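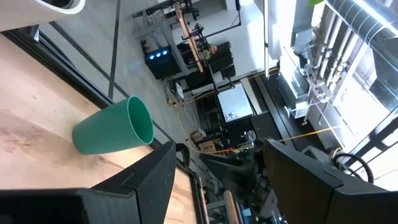

Green cup on its side, gripper open, as seen from the wrist. Kustwood open day, Stavley site.

1/ Spent the afternoon at the Kustwood open day. Posting notes while I still have them. I do integration work for a packaging line, so my questions were mostly about failure rates and changeover. Skip this if you wanted videos of robots dancing.

2/ The station I stayed at longest was tableware handling. Cups, bowls, a tray, cutlery. The control software is called Druvar and it runs on a policy trained from teleoperated demonstrations. No part models, no fixtures, no taught waypoints.

3/ A cup on its side is a decent test. Tapered body, so the grasp width changes along the length, and it can roll if a finger touches off center. The engineer said tipped cups were a separate collection effort. The first dataset only had upright ones and the arm would try to grab a rim that wasn't there.

4/ Dataset size for the tableware task: 1,281 demonstrations. Of those, 300 are recoveries, meaning the operator starts from a bad position on purpose and fixes it. I asked what happens if you train without the recoveries. Answer: it stalls after the first miss and hovers.

5/ Wrist view was up on a screen for visitors. Worth standing there for a while. The fingers take up a lot of the bottom of the picture, and the room behind the table is full of ducts, hoses, cables and bright windows. I expected the windows to be a problem. They said exposure drift was worse in April, when the sun comes in low late in the day, and they now vary brightness in training.

6/ Cutlery is harder than cups. Thin, shiny, very little height above the surface it lies on. Depth sensing on polished metal is poor, so they don't use it for this and go by color images only.

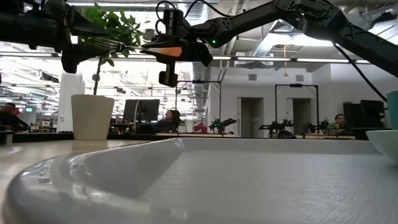 7/ The two-arm setup matters most for forks. With one arm you take whatever grip you get off the surface. With two you can pass the piece across and pick a better hold before placing it. Cost is cycle time. They quoted 37 seconds for a full pick, pass and place on a fork. A person does that in 2. They gave both numbers without being pushed, which I appreciated.

8/ Finger pads: I asked about wear, got a vague answer. Pads get swapped "when they look bad." For a lab that's fine. For a line I'd want a count and a threshold, and a check that the policy still works with new pads on. They have not run that check.

9/ Calibration between the fixed camera and the arms: none in the usual sense. If someone bumps the camera they compare against a saved reference picture and nudge it back by hand. Somebody in the group laughed at this. I have seen worse in production.

10/ Jin is the name of their logging tool. Every run gets stored with camera streams, joint positions and a pass/fail tag entered by the operator. I'd like the tag to be automatic, but at least it exists. Most vendors I visit can't show me one failed run. These people opened a folder of them.

11/ Safety questions got short answers. Low speed, low payload, force limits set in software, e-stop within reach of the operator. Nothing rated for shared work with the public, and they said so.

12/ What I'd want before a pilot: success rate per object type, mean time between interventions over a full shift, and the same task on a second station with a different table height. They have the first one. The second is planned.

13/ Someone asked in replies about price. Not discussed. There was a leaflet and it had no numbers in it.

14/ Stavley parking note for anyone going to the next one: the lot behind the building fills up by 1 p.m. Use the street on the north side.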